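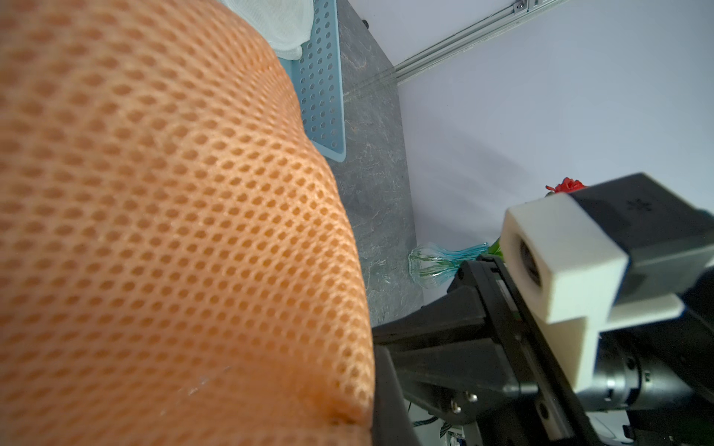
Signed Walking Routes in the Rekley Valley: Survey and Proposal

Project group: Selamawit Endale, Usha Kulkarni, Etenesh Beyene, Agnes Backlund
Supervisor: Hanane Hamdy

1. Background

The Rekley valley receives day visitors from spring through September, most of whom arrive by car, walk to the lower lake and leave again within the afternoon. The visitor office sells a folded map that shows the lake path and the road. It does not show the farm tracks, the old mule road or the forestry lanes on the east side, although all of these are open to walkers.

The project had two aims. The first was to survey the existing tracks and decide which could be joined into walking routes without new construction. The second was to propose signs for those routes, with positions and wording, in a form the visitor office could use directly.

Cycling was left out of the study. Several of the tracks have steps or narrow gates, and a fair treatment of bicycle access would have needed a separate survey.

2. Study area

The area is bounded by the main road in the west, the ridge in the east, the village of Bunia in the north and the Negash bridge in the south. Elevation rises gradually from the bridge to Bunia and steeply toward the ridge. Bus stops exist at the bridge and in Bunia. The stop in Bunia has a shelter and a timetable; the one at the bridge has a pole.

Land on the valley floor is mostly pasture. The east side is planted forest up to the ridge line, with lanes laid out for timber trucks. These lanes are wide and well drained but many of them end at a loading area and do not connect to anything else. This was the main limit on route design.

3. Method

Each track was walked in both directions by two members of the group. Position was logged with a handheld receiver, and surface, width, gates, water crossings and existing signs were noted on a paper form. Junctions were given a letter and a number on the working map. The same codes are used in the appendix.

Walking in both directions was adopted after the first outing. Usha Kulkarni and Etenesh Beyene recorded a junction above the old sheepfold as clear, then missed it on the way back. From the south the side track is visible at once. From the north it is hidden by a bank, and the larger forestry lane draws the walker uphill. Several other junctions showed the same fault, and all sign positions in Section 5 take it into account.

Surface was graded as firm, loose, soft or broken. Two graders worked on each segment independently and compared forms at the end of the day. Where the grades differed, the lower one was kept.

A short questionnaire was handed out at the Negash bridge parking area over one morning and one afternoon. It asked where the visitor had come from, where they intended to walk, and which map or app they were using. 30 completed forms were returned. The sample is small and covers only people who arrived by car, so it is used here as background and not as a basis for route selection.

4. Proposed routes

The survey supports 4 routes. All of them start or end at a bus stop.

Route A, Lake Path. Negash bridge to the lower lake and back along the west bank. Firm surface throughout. This is the path already in use and needs only a sign at the parking area and one at the outlet, where walkers now cross a private yard by mistake.

Route B, Mule Road. Negash bridge to Bunia on the valley floor. Firm to loose, with a soft segment beside the second pasture that should be described as such on the map. The gates are to be kept closed. The farm that holds the grazing rights asked for this wording to appear on both sides of each gate, and the proposal follows that request.

Route C, Rasa Loop. From Bunia up the forestry lane to the Rasa viewpoint and down by the stone steps. Loose surface on the climb. The steps are graded broken in the upper part, and the loop should be signed for the uphill direction on the lane only — descending walkers can still use the steps, but should not be led there by a sign until the upper part is repaired.

Route D, Ridge Traverse. From the Rasa viewpoint along the ridge to the pass, then down to the Negash bridge. The highest point is 2,792 feet. The route is exposed to wind and has no water. It is suitable for experienced walkers and should carry a warning at both ends.

A fifth route along the east shore of the lake was considered and dropped. The track is continuous on the working map, but a washed-out culvert leaves a gap that cannot be crossed safely.

5. Signs

The proposal lists 20 sign positions. Each sign is a single post with arrow boards showing the route letter, the next named place and the walking time. Distances were left off the boards after a trial with classmates, who read them as less useful than times on sloping ground.

Posts stand past the junction as seen from the direction with the poorer view. At the sheepfold junction this puts the post on the south side of the bank, where it can be read before the forestry lane opens on the left.

Agnes Backlund prepared the lettering at full size on card. It was legible from across the lane in daylight. Dusk was not tested.

6. Limitations

The survey was carried out in dry conditions. Water crossings graded as passable may not be so in spring, and the soft segment on Route B may be longer. Walking times were taken from the group's own pace with a fixed allowance for rests, and have not been checked against older walkers or families with children.

Ownership of the short connecting track behind the church in Bunia could not be confirmed. Route B is drawn around it, using the village street.

7. Further work

A second survey in spring would settle the water crossings. The culvert on the east shore should be inspected by someone qualified before that route is considered again. The questionnaire could be repeated at the bus stops, with a question on return times, as the last departure from Bunia limits the use of Routes C and D in the afternoon.

Appendix: junction codes, surface forms and sign list are held with the department copy of this report.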